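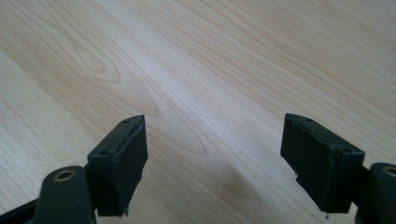 Bonifacio Moya
Retired shop foreman, weekend tinkerer, writer of this blog

My sister Milagros Garrido called me on Sunday night and wanted to know, before we had even gotten through the weather, whether she should hold off on replacing her dishwasher because "the robots are coming anyway." She had seen a clip of a machine folding a towel. I told her to buy the dishwasher. Then I lay awake thinking about it for a good while, and so you are getting a long post this week, for which you can write to her and complain.

I spent 30 years on the floor at Vallejo, where we made cabinet doors and drawer fronts, and for most of that time there was somebody in a nice shirt walking through and telling us that in a few years the whole line would run itself. Parts of it did, in the end. The panel saw got smart, the edge bander got very smart, and the spray booth got so good that I stopped arguing with it. What never got automated while I was there was the bench at the end, where three people picked up a finished door, turned it to the window, ran a thumb down the edge, wiped it, put the hinges in a little bag and taped the bag to the back. If you had asked me in my first year which job would go last, I would have guessed the spraying, since it takes years to learn. The bag of hinges takes a morning to learn.

I think about that bench whenever somebody asks me about household robots, because a house is pretty much all bench. Think about what you do between supper and bedtime. You clear plates of different sizes, some with a fork still on them. You find the lid to the thing. You wipe down the table, and you press harder where the jelly was, and you lift the salt with your other hand without even deciding to. I have watched my granddaughter do every bit of this while telling me a story about a horse.

And a table is the friendly part! It's flat, it stays where you left it, and everything on it is out in the open. A machine with two fingers ought to feel right at home there, and I do believe that for certain jobs it already does. Give it a block, always about the right width for its grip, and tell it to move the block from one side to the other, and I would put money on the machine. Give it a single sheet of paper lying flat on smooth wood and I would put my money back in my pocket. Try it yourself with two wooden spoons for fingers. You'll chase that paper clear across the kitchen, and you have the advantage of knowing what paper is.

Then there's the business of seeing. Pale wood with a bit of shine to it is lovely to eat breakfast on, but the light lands on one part of it and washes out the grain, and a few inches over the color is warmer and every line shows. We had a terrible time with that at Vallejo when they put in a camera to look for scratches. It flagged the swirls in the grain, the big pointed arches you get in flat-sawn boards, and it flagged the reflection from the overhead lights, and in its first week it rejected 1,073 doors. I remember the number because somebody wrote it on a piece of masking tape and stuck it on the housing. The camera did get better, I should say in fairness, and by the time I left it was catching things I missed.

The other thing I look at, being an old maintenance-minded fellow, is the fingers themselves. Soft facing on a gripper is a fine idea, you want some give and some grip, but facing wears. It frays at the corners and starts to lift along a seam, and then what you're holding things with is a little different from what you were holding things with last month. A pair with ragged edges doesn't bother me at all. I've worn out plenty of gloves. But I'd want to know what a new set of pads costs and whether Milagros could put them on with a screwdriver, and that is never in the clip with the towel. 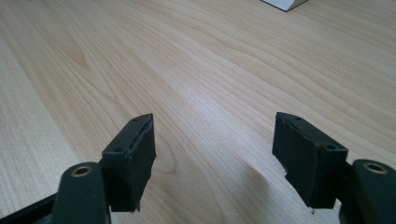
What I would hand over today

If you made me choose, and my sister did, I'd let a machine carry things. Laundry down the hall, groceries from the door to the counter, a stack of plates as long as they're all the same plate. I'd let it vacuum, and I already do. I would let it sort screws all day long, and I'd pay extra for that one - I have 6 coffee cans of mixed screws in the garage and no remaining youth to spend on them.

I would not yet let it clear a table with a glass of milk on it. I wouldn't let it put away the good knives. I'd like to see it wipe a table properly, corners and all, on some ordinary day with no one standing next to it, and then do it again the next day with the chairs in different places.

On the shop floor I'm more hopeful, because a shop can meet the machine halfway. You can build a tray so the part always sits the same way. You can paint the bench a dull gray and hang the lights where the camera likes them. We did all of that, grumbling, and it worked. I don't see Milagros painting her dining table gray for anybody.

She ordered the dishwasher Monday, by the way. It comes next week, and I've been told I am installing it.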